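Chapter 6
Choosing and Comparing Wrist Cameras

Learning outcomes
After working through this chapter, students should be able to:
describe how the mounting position of a camera affects what a controller can use;
set up a fair comparison between two or more gripper and camera combinations;
record the results of a trial so that another person can repeat it;
recognise lens distortion and judge when it must be corrected.

6.1 Introduction

A buyer who reads the data sheet for a gripper will find its stroke, its payload and its closing force. A buyer who reads the data sheet for a camera will find its resolution and its field of view. Neither document says how the two will behave once they are bolted to the same wrist. The fingers may cover the part of the image that matters most, or a cable may swing across the lens when the arm turns over. Faults of this kind come to light during trials, and a well-planned trial will find them before an order is placed.

This chapter deals with the planning of such trials. It assumes that the reader has completed Chapter 5, in which camera calibration was introduced, and is able to read a simple results table. No programming is required until Section 6.7.

The examples are drawn from the Requena bench study, led by Crescencio Tejada, in which 3 wrist camera mounts were compared over 3,110 recorded trials. The mounts are referred to throughout by their project names: Hallero, Bruvov and Lukia. The study used household objects in an ordinary indoor workspace. Shelves, desks and screens were left in view on purpose, as a camera that performs well against a plain backdrop may perform poorly in a lived-in room.

6.2 The view from the wrist

A camera fixed to a wall or a tripod sees the whole bench from one position. A camera fixed to the wrist travels with the hand. It has a close view of the object at the moment of grasping, when an overhead camera is often blocked by the arm itself. The price of this close view is that the image changes with every movement, and that parts of the robot may fill a good share of it.

Very wide lenses are commonly chosen for this position. They keep the nearby fingers and the far side of the room in a single image, but straight edges are bent into curves and objects near the rim are stretched. Students should compare the shape of the tabletop in the four views that follow before reading further.
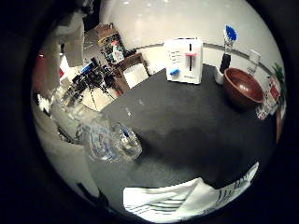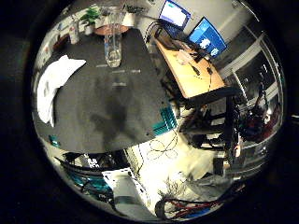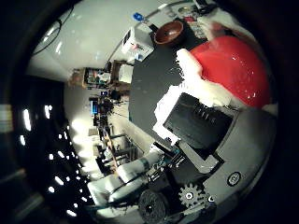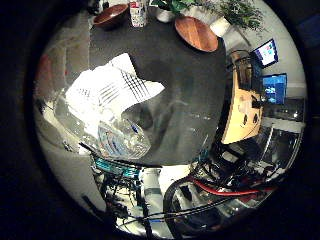

Figure 6.1 Wide-angle views from wrist or gripper cameras, numbered (a) to (d) in order. In (a) the fingers take up the left side of the view; in (d) the arm and hand hardware fill the lower third.

Two points should be noted. First, the loss of view caused by the hardware is not the same from one image to the next. In (a) the blocked region lies to one side and most of the table can still be seen. In (d) it lies along the bottom, where cables and brackets form a dense area that an object detector may find hard to interpret. Second, clear objects are present in several of the views. The drinking glass in (a) shows only faintly against the white wall, and a detector that relies on strong outlines could miss it. The clear glass vase in (b) raises a similar difficulty. Transparent items are treated separately in Section 6.5.

6.3 What makes a comparison fair

A comparison is fair when the item under test is the only thing that has been changed. This is easy to state and hard to achieve. Lighting shifts during the day, objects are put back in slightly different places, and operators improve with practice. The Requena protocol, in the form adopted on August 11, 2019, dealt with the last of these by requiring each operator to complete 15 practice runs on every mount before any result was counted. The order of the mounts was then drawn by lot.

The protocol also fixed the controller settings for the whole study. An earlier round of trials, carried out in May, had allowed operators to tune the controller to suit each mount. The 2,000 results from that round were kept for training purposes but left out of the final analysis, as the effect of the camera could not be separated from the effect of the tuning.

Before continuing to Section 6.4, students should draft a one-page trial plan for two mounts of their own choosing. The plan should name the item to be changed, list the conditions to be held steady, and state how a failed grasp will be recorded. It will be revised at the end of the chapter.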